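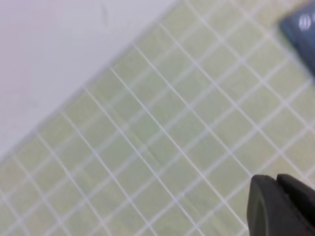 Pale green square tile with white grout, laid up to a plain white surface.

About Vuldale Tile

Updated April
By the Vuldale office

Vuldale Tile sells and installs small-format tile for kitchens, baths, laundry rooms and entryways. We started in a rented unit on Pundgate Road and moved to the larger building next door when we ran out of room for pallets. The showroom is at the front, the cutting shop is behind it, and the warehouse takes up the rest.

Most of our work is in houses. We also do school restrooms, break rooms and a few small restaurants each year. We do not install pools or exterior paving.

What we carry

We stock 97 colors in square tile and keep full boxes of the most common ones on hand. The soft greens, off-whites and grays sell the fastest. Zabala is our glossy line and Trenitz is our matte line. Both come on mesh-backed sheets or loose, and you can mix sheets from the same batch number without trouble. If you mix batches, expect to see a difference. Shade varies a little from tile to tile even inside one box, and customers who want a completely flat color should look at a solid panel instead.

Sample boards are free to borrow for 2 weeks. Take them home and look at them in your own kitchen in the morning and again at night with the lights on. Green tile in particular changes a lot under warm bulbs.

How we work

We measure every job ourselves before we quote it. The quote lists tile, setting material, grout and labor on separate lines. Our minimum for an installed job is $500. There is no minimum for tile picked up at the counter.

Layout gets settled before anything is cut. We dry-lay the first rows and check them against the longest straight edge in the room, usually the counter or the tub. Old houses are rarely square, so the cuts go where they show least. Where tile meets a countertop or wall panel, we keep the joint even the whole way along.

White grout is still what most people ask for. It looks sharp with a pale tile and it shows dirt. We seal it on every installed job and leave a small bottle of sealer with you for touch-ups.

Cleaning

Use warm water, a soft cloth and a drop of dish soap. Dry the surface afterward, as glossy tile holds streaks if it is left to air dry. Skip vinegar and anything gritty. For grout, an old toothbrush and baking soda paste will handle most spots.

Repairs

We finished 210 jobs last year and kept leftover tile from most of them, labeled by address. If you need a few replacements, call us before you order a box.

Vuldale Tile, Pundgate Road. Showroom open until 5 p.m. Contact us at the counter or by phone.
Copyright Vuldale Tile. All rights reserved.
Back to top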